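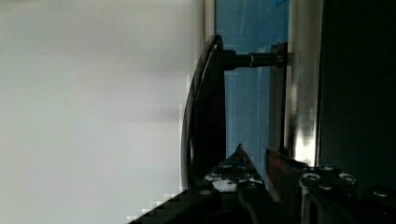
Joining the Temow toy library is free, you just need proof of address and a phone number we can ring. Borrow today if you like. Under-fives mostly but we have things up to age 9. Before you take anything home check it over at the desk, and if you spot damage later send us a photo. Put the toy on something plain and pale for it, off-white is ideal, patterned carpets are hopeless. Then we'll note it on your card.

How many toys can I have?

Four per child. Big items (kitchens, slides, the ride-on tractor) count as two. Puzzles count as one even if there's three in the box.

How long for?

Three weeks. Renew once by phone or at the desk, unless there's a waiting list. Longer loans over the summer, ask from May.

What if a piece is missing?

Tell us. Not a telling off, we keep a drawer of spares and can often match it. Please don't swap in a piece from another set, we end up with two broken sets. Lost the whole thing? We ask for a contribution, depends on the toy. 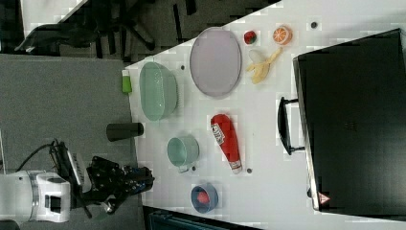
Cards from the old Kadomero branch still work. Same number, just come in and we'll move your details accross. Anything still out on a Kadomero card can come back to Temow, no fines.

Do I have to clean things?

A wipe down please. Warm water and washing up liquid for plastic. Nothing with batteries goes in the sink. Soft toys come back as they are, we wash them here, and they rest a day before going out again.

Is there parking?

No. Carko Street has a few bays, free after 4 pm. Buggies can go in the hallway but not on the ramp. 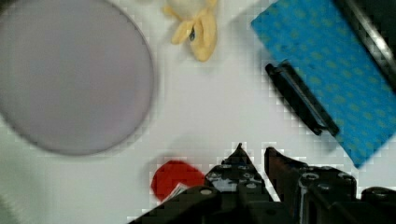

Toy Library News, issue 20, page 9

Can I borrow for a party?

Yes, party boxes need booking. Cups, plates, bunting, a parachute. Deposit back when it all comes home. Busy months go early so ring first.

Do you take donations?

Yes but not everything. No helmets or car seats. No magnets or button batteries unless the cover screws shut. Soft toys only with a label we can read. Ask for Bimla Rastogi, she does the sorting and she will say no if its no. Jigsaws very welcome, count them first!

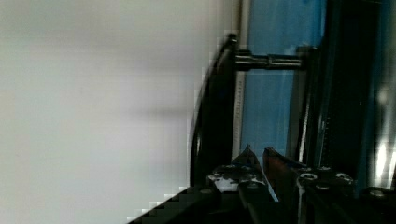
Pale grey-white surface, close up

My child has additional needs, is there anything suitable?

There's a sensory shelf by the window, and switch toys in the cupboard, ask for the key. Longer loans are fine for these. The Doležal catalogue is on the desk if you want us to look into something we haven't got.

Can childminders join?

Yes, seperate card, eight toys. Bring your registration.

Related
Opening times
Party boxes: what's in them
What we can and can't accept
Childminder card form
Moving from Kadomero
New on the shelves, May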